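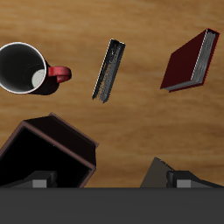 카르멜라 발카르셀은 로봇이 책을 놓쳤다면 손가락 힘이 약해서일 것이라고 했다. 많은 어린이가 같은 대답을 보내왔다. 하지만 이번 고장의 원인은 힘이 아니었다. 원인은 '영점'이었다.

영점이란 무엇인가
영점은 기계가 '0'이라고 정해 둔 위치이다. 자를 떠올려 보자. 자의 0 눈금을 연필 끝에 정확히 맞추지 않으면 길이를 잘못 읽게 된다. 로봇의 집게도 마찬가지이다. 손가락 두 개가 완전히 맞닿은 위치를 0으로 정하고, 거기서부터 얼마나 벌어졌는지를 숫자로 계산한다.

무엇이 잘못되었나
하토 연습 프로그램은 컴퓨터 속에 만든 가상의 탁자에서 로봇에게 물건 집는 법을 가르친다. 탁자에는 컵, 책, 상자 같은 물건이 놓인다. 로봇은 위에서 내려다본 화면을 보고 물건의 위치를 계산한 다음, 집게를 내려 물건을 잡는다.
11월 시험에서 로봇은 책 집기를 100번 시도했고, 그중 18번 실패했다. 실패 기록에는 같은 점이 있었다. 모두 얇은 책을 집을 때였다. 두꺼운 책에서는 실패가 없었다.

원인 찾기
기록을 조사한 레메디오스 에레로는 집게의 영점이 3밀리미터 어긋난 것을 발견했다. 프로그램은 손가락 사이가 0밀리미터라고 계산했지만 실제로는 3밀리미터가 벌어져 있었다. 두꺼운 책은 손가락이 끝까지 닫히기 전에 먼저 닿는다. 그래서 영점이 틀려도 잡을 수 있었다. 아주 얇은 책은 손가락이 닿기도 전에 프로그램이 "다 닫혔다"고 판단하고 팔을 들어 올렸다.

왜 위험한가
가상의 탁자에서는 물건이 떨어져도 다치는 사람이 없다. 실제 기계에서는 다르다. 떨어진 물건이 발을 칠 수 있고, 컵이라면 깨질 수도 있다. 영점이 반대쪽으로 어긋나면 집게가 필요 이상으로 세게 조일 수도 있다. 이때 손가락이 끼이면 크게 다친다.

어떻게 고쳤나
1. 프로그램을 멈춘다.
2. 집게를 천천히 닫아 두 손가락을 맞닿게 한다.
3. 그 위치를 새로운 0으로 저장한다.
4. 얇은 책과 두꺼운 책으로 다시 시험한다.
이 과정을 '보정'이라고 한다. 지금은 시험을 시작할 때마다 보정을 한다. 팔을 들기 전에 손가락에 걸리는 힘을 확인하는 단계도 추가되었다. 힘이 느껴지지 않으면 로봇은 팔을 들지 않고 멈춘다.

꼭 지킬 것
진짜 로봇 팔이 움직일 때는 바닥에 표시된 선 안으로 들어가지 않는다. 로봇이 멈춘 것처럼 보여도 마찬가지이다. 다음 명령을 기다리는 중일 수 있다. 떨어진 물건은 어른이 전원을 끈 뒤에 줍는다.

낱말 풀이
영점: 측정의 기준이 되는 0의 위치
보정: 어긋난 기준을 바르게 맞추는 일
집게: 로봇 팔 끝에서 물건을 잡는 부분

글: 아빌리오 킨타나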